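Plidlow Community Help > Motoring and Travel > Tyres and wheels

Is it really worth letting air out of your tyres for gravel roads?

Asked by Bontu Zeleke
April 6, 2025
Viewed 919 times

I keep being told that I must drop my tyre pressures before I drive on any unsealed road, and I would like somebody to convince me, as so far I am not convinced.

Background. We are moving out past Fultar for my partner's job and the last 70 kilometres to the house is dirt. We will be doing it both ways most weekends. The car is an ordinary front wheel drive estate, nine years old, nothing fancy, on the standard size road tyres. It will usually have two adults, a dog and the shopping in it. The sticker inside the driver's door gives one set of pressures for normal use and a higher set for a full load. It says nothing at all about gravel.

The man in the tyre shop told me to take a quarter out of all four as soon as the tarmac stops. He then tried to sell me a Stastari compressor to put it back in again, so you can see why I raised an eyebrow. My brother-in-law says the same thing, but he learned it from a four wheel drive club and they mostly drive on beaches. My neighbour has driven dirt roads all her life and says she has never let air out of anything, and that it's a hobby for people who like owning gauges.

What I want to know:

Does it make any difference on a hard dirt road, or is this sand advice that has wandered off somewhere it doesn't belong?

If it does, is it comfort, grip or fewer punctures? People say all three in one breath and I don't believe all three.

Is there any risk in doing it on a normal car?

Please, no links to videos made by people who sell compressors.

3 answers

Answer 1
Marked as helpful by 12 people
Wubit Woldegiorgis

You are right to be suspicious, though I think there is something in it. I drove a delivery round on unsealed roads for six years, in a van and then in a car much like yours, and I started out thinking the whole business was nonsense.

Sand first. On soft sand you let air out so the tyre spreads and sits on top. That is a big drop and a real effect and you can feel it straight away. A hard dirt road isn't soft, so you don't need to float on anything, and anybody who quotes you beach pressures for it is giving you bad advice. At those pressures and normal road speeds the sidewalls flex too much and get hot, and a hot, overworked tyre can come apart.

A small drop is another matter. What it does for certain is take the edge off corrugations. The tyre gives a little more, so the dashboard rattles less and the car skips about less on the bumps. I noticed that every time. I would put grip second, and only because a wheel that stays on the ground can steer and brake and one that is hopping can't. On smooth hard dirt I never felt any difference in grip at all.
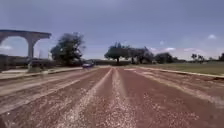 Punctures I am least sure about. The theory is that a softer tyre folds over a sharp stone where a hard one gets cut by it. That sounds fair for the tread. But a softer tyre also bulges more at the side, which is the thin part, and it is easier to pinch against the rim in a pothole. On low profile tyres I would think hard before letting anything out. I had four punctures in six years, two at full pressure and two a bit down, and you can make of that what you like. I can't make anything of it.

As for the amount, a quarter out sounds like a lot to me for a loaded estate. I used to take out a tenth, measured cold, and never when the car was packed full. Remember that the higher figure on your sticker is there for a reason, and two adults with a dog and a week's shopping is getting on that way. Check the handbook too, as some makers say plainly not to go below the sticker, and if yours does I would stick to that. And you do have to put the air back before you drive fast on tarmac. If you haven't got a pump, leave them alone.

What matters far more is speed. Whatever pressure you choose, come down well below the limit, brake early and in a straight line, and don't yank the wheel if you drift into loose stuff at the edge or between the wheel tracks. Ease off and let the car slow by itself. Leave a huge gap behind anything ahead of you, for the dust as much as the stones. I saw three cars in ditches on my round and I doubt that any of them would have been saved by a tyre gauge.

Spend your money on a proper full size spare if your car came with one of those skinny ones, or worse, a can of foam. 70 kilometres is a long way to limp.

Comment from Bontu Zeleke:
Thank you, this is the first reply I've had from anyone that admits to not knowing something. It's the foam, I've just looked. Is a second hand wheel all right for a spare?

Comment from Wubit Woldegiorgis:
Yes, if it is the right size and bolt pattern and the tyre isn't ancient. There's a date code on the sidewall, the last four digits give you the week and the year. Make sure the jack and wheel brace are there too, cars sold with foam often don't have them. And try getting the wheel bolts undone at home first.

Answer 2
Marked as helpful by 1 person
dustyboots412

always let down to 18 on dirt, done it for years no problems. takes five mins. gets you better fuel economy too

Comment from Wubit Woldegiorgis:
18 in what car, on what tyres, at what speed? And softer tyres use more fuel, they don't save it.

Comment from dustyboots412:
works for me

Answer 3
Marked as helpful by 5 people
oldgreenestate

I had the same question in January and did my own test, for what it's worth, which may not be much. Same car, same stretch of the Wubshet road, one weekend at the sticker pressure and the next weekend a little below it. My wife drove and I sat with my eyes shut and tried to say which was which. I thought the lower one was quieter. But they had graded part of the road during the week, so I had tested the grader as much as the tyres. We never got round to doing it again.

That is my trouble with most of what you hear about this. People let air out, slow down because they are now thinking about their tyres, have a nicer trip and give the credit to the air. Dirt roads change from one week to the next, too. After rain ours is a different road altogether.

I paid 300 for a compressor, which was silly, and it has mainly been used on the children's bikes. A cheap foot pump with a decent separate gauge would have done. Do get the gauge though, and check your pressures cold before you set off. When I first checked mine, one of the back tyres was a long way under the other three and I had been driving on it for who knows how long without feeling a thing. So much for my sensitive backside.

For what you describe I would run the sticker pressure for the load you are carrying, and see how you get on for a month.

Comment from Bontu Zeleke:
I think that's what we'll do. Spare wheel first, then a gauge. I'll come back and say if we regret it.

Similar questions
Do mud flaps stop stone chips or just move them?
How often should I change the air filter on a dusty road?
Windscreen chip, resin kit or leave it?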